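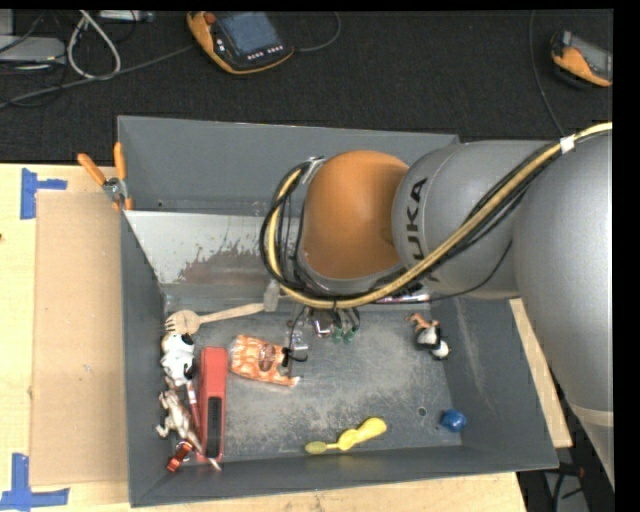 *A deep gray bin on a light wooden tabletop.*

Deep bins are my favorite thing in the whole workshop, and I will happily talk your ear off about them! A shallow drawer fills up and jams. A deep bin swallows glue bottles, sandpaper packs, rags and the odd half-used tube of caulk, and it wipes clean in a minute.

A few habits that keep mine from turning into a junk pit:

- Stand packets on edge, labels up. You can flip through them like records in a crate.
- Heavy stuff goes in first, along the short sides, so the bin doesn't tip when you carry it.
- Write the contents on masking tape and stick it to the end that faces out - never the lid, because lids wander.
- Blades and loose screws get their own jar. Please, please don't toss them in!
- Line the bottom with a scrap of rubber shelf liner (mine came off a roll 18 inches wide, and I'm still using it).

My neighbor Cecilia Asante empties hers every February and wipes them out with warm water and a drop of dish soap. I tried it this year and found three tape measures. Three! Dry the corners well before you load everything back in, or the sandpaper curls.

Next up: hanging clamps on a closet rod.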